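The Night Wultport Laughed at the Wrong Funeral

I'd been told to sit near the back for Mirnance, and I'm glad I did, as I laughed so hard I kicked the seat in front of me.

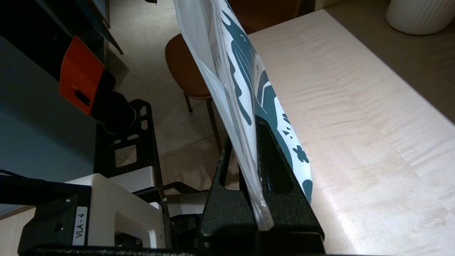 The theater in Wultport holds 228 people, and for a comedy about an undertaker who buries the wrong man, I'd say most of them came in a bad mood (rain, parking, the usual). Ten minutes in – gone! Rosalía Miranda plays the widow, who keeps thanking guests for casseroles she plainly hates. Deming Xu is the undertaker, sweating through two suits and a borrowed hat.

Director Faith Magesa shot the whole thing in eight weeks last March, and she told me over coffee that the coffin scene was the one she dreaded. "Deming kept giggling inside it," she said. I think you can hear him in the final cut. I've seen it again since, and I still miss half the lines in the church.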